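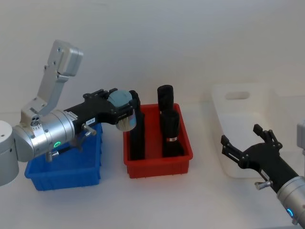
*Sorting table: blue bin, red bin, white bin.*

**Wanura household packs: minutes of the monthly meeting**

Held at the Bainbridge store, Saturday, April 14, 2018

Chair: Jihad Smadi

Also present: the store manager, the buyer, the van driver, two packers from the morning shift and one from the evening shift

Apologies: the bookkeeper, who sent figures in writing

**1. Minutes of the last meeting**

The February minutes were read and agreed with one change. Under item 4 "kitchen pack" should read "cleaning pack". There was no meeting in between as the store was closed for the floor to be painted.

**2. Matters arising**

The floor paint has dried well except by the side door, where it has lifted. The painter has been asked to come back.

The missing carton of washing-up brushes was found behind the tall shelves. It had been booked in twice, so the stock sheet is now right without any change.

The kettle has been replaced. The old one is still in the sink cupboard and can go.

**3. Packs sent out**

The bookkeeper's note gave 53 packs sent since the last meeting, all of them to the flats at Valtotetti. Nine came back with something missing or with the wrong item in them. Most of these were short of toothpicks or had no bin bags. One had two bottle openers and no tin opener.

The van driver said that the Valtotetti office opens the packs in the hallway and ticks things off against our list, and the list does not match the order in which things are packed. Small items at the bottom get missed. It was possible that some of the nine were complete when they left us. The chair asked for the list to be put in packing order before the next delivery, bottom of the box first.

The buyer asked if Valtotetti could be charged for the second journey. It was agreed not to raise this until we know what went wrong.

**4. Sorting table**

There was a long talk on this. At present everything small goes on one table and is sorted into the coloured bins before packing. The morning packers keep to one arrangement and the evening packer has been using another. Nothing was written down, and each shift thought the other had it wrong.

The evening packer said that she had been putting things by size, small in the blue and large in the white. The morning packers sort by where the thing is used in the flat. Both ways work if one person does the whole job, but half-sorted bins left over at the end of a shift cause trouble.

Agreed that from Monday everyone sorts by use:

- Blue: kitchen and table, including toothpicks, corks, clips and string
- Red: rubbish and cleaning, including anything in a roll
- White: everything else, to be looked through at the end of each shift

Bins to stay in that order, blue on the left. The white one is bigger and tends to become a dumping place, so it must be emptied before going home. The store manager will write the three lines on a card and fix it to the wall behind the table.
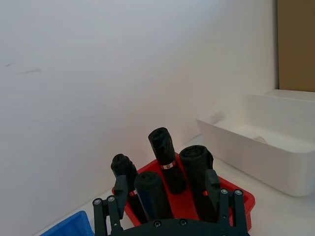 Rolls are to be stood on end in the red bin and not laid flat. The morning packers have found that they can be lifted out more easily and the bands stay on. If a band has come off, the roll should be put to one side for the store manager, as the people at Valtotetti will not accept rolls without one.

The evening packer asked about toothpick pots with loose lids. They should be pressed shut before they go in the bin. If the lid will not stay shut, put a strip of tape across it. Do not put a pot in a pack if the sticks have spilled, even if they have all been picked up.

One of the morning packers asked for a second table. The chair said there was no room for one until the returns had been cleared (see item 6).

**5. Buying**

The buyer has had a price from Covix for 200 cartons, flat, in the middle size. It is lower than what we pay now but delivery is extra and they want payment with the order. The present supplier has been slow twice this year.

The packers were asked what they thought of the sample carton. The base is stiffer. The flaps are short and do not quite meet, so it needs a wider tape. The buyer will ask Covix whether the same carton comes with full flaps, and at what price. No order to be placed until then.

Tea towels are running low. To be ordered in the plain white as before. The striped ones were cheaper but the colour ran.

Dishcloths: enough.

Candles: the chair would like these dropped from the pack altogether. The store manager disagreed, as we have a full shelf of them. Left for next time.

**6. Returns shelf**

The returns have spread from the shelf on to the floor below it. Some of this is from last year. The store manager and the van driver will go through it together one afternoon and make three heaps, for repacking, for the charity shop and for the tip. Odd lids without a pot can be thrown out at once.

Glasses to be checked for chips by a window, as the light at that end of the store is poor.

**7. Any other business**

The key to the side door sticks. Lift the handle while turning it. A new lock will be priced.

The radio: evening shift please turn it off at the wall.

The van is due for its service and will be away for a day. The driver will tell Valtotetti and move the delivery.

**Actions**

- Pack list in packing order: store manager
- Card for the wall: store manager
- Covix, full flaps and price: buyer
- Tea towels: buyer
- Painter, side door: Jihad Smadi
- Price for new lock: Jihad Smadi
- Returns: store manager and driver
- Old kettle: whoever goes to the tip first

**8. Next meeting**

Same place, after the morning shift. Date to be sent round once the van is back.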